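Report to the Sorensen fund, second period
Prepared by Natália Aguiar, 2025-01-05

Dear all,

You asked for something shorter than last time. The last report ran to sixteen pages, and I gather it was mostly read as far as the map. I've left the map out, so we shall see how far this one gets.

## Where the path stands

The grant was for a waymarked walking route round the Trevau gorge, with three viewing platforms, a boardwalk over the marsh at the lower end and signs that a visitor could follow without ringing us. Six of the seven sections are now open. The seventh, between the old mill and the upper waterfall, is open to goats.

The trouble there is the slope above the mill. It slid in the autumn, not dramatically, but enough to put a good deal of gravel where the handrail was meant to go. Our surveyor's advice is to move the path uphill and leave the gravel to its own devices. I agree with him, although it means a new set of steps and another conversation with the landowner, who enjoys these conversations more than I do.

The boardwalk is finished and has been walked on by the public since the first cold week. It's larch, untreated, with wire mesh on the two sloping stretches. We had one complaint that it was slippery and one that the mesh spoiled the look of the larch, both from the same family.

## Platforms

The first two platforms are done. The lower one looks over the main pool and is already the most photographed spot in the valley, to judge by the queue. The second looks over the narrows and is quieter, mostly because the sign to it pointed the wrong way until November. It now points the right way and the birdwatchers have written to say they preferred it before.

The third platform is the one I'd like to talk to you about. It was drawn for the rim opposite the upper waterfall, and the view is as good as we promised. The rock under it is less good. Plamer, who are building it, want to set the anchors further back and shorten the deck, which would cost no more but would hold fewer people. My view is that fewer people on a ledge is no great loss. I need your written consent to the change, as the original size is named in the agreement.

## Visitors and the ticket question

We promised you an opinion on whether to charge for entry. The villages are split, and so is our board, and on a bad day so am I. A ticket would pay for path repairs, which at present depend on whoever has a wheelbarrow and a free morning. It would also need a booth, a person in the booth and somewhere for the person to get warm.

The middle course is to charge for parking only. The car park is already ours, it has a barrier that mostly goes up, and people who come on foot or by the valley bus would pay nothing. The bus company is pleased with this idea, as you'd expect.
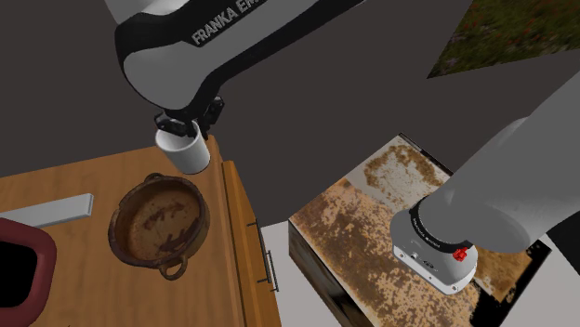
Rigoberto Marulanda takes the other side, and asked that it go in this report in full: parking charges will simply push the cars on to the verge at Wususico, where the road is narrow and the tractors are wide, and we'll have spent a season collecting small coins in order to annoy the very people who let us cross their fields. He'd sooner have a modest ticket for everyone over school age, sold at the shop and the café, and no barrier at all.

I've put it in full because he has a point about the verge. I still think parking is the better way to begin, provided the parish puts posts along that stretch before the season. They've said they will. They said so last year too, but this time they've ordered the posts.

## Money

Spending is within the budget, with one exception. Signs went over, owing to the decision to print them in three languages and then to the discovery of a spelling mistake in one of them. We've covered the difference from the contingency line and have no plans to learn a fourth language.

The steps above the mill will have to come out of contingency as well. That leaves it thin, though not empty.

## Before the next report

- Your consent to the shorter third platform, please, as soon as you can manage it. Plamer can't order steel without it.
- Landowner's signature for the moved path. I'm seeing him again this month and have set aside the whole afternoon.
- A decision on charging, to be taken at the April meeting. You're welcome to send someone - there's room, and the chairs have been replaced.
- Benches for the marsh end, if the joiner remembers us.

The claim form and receipts are coming separately by post.

Natália Aguiar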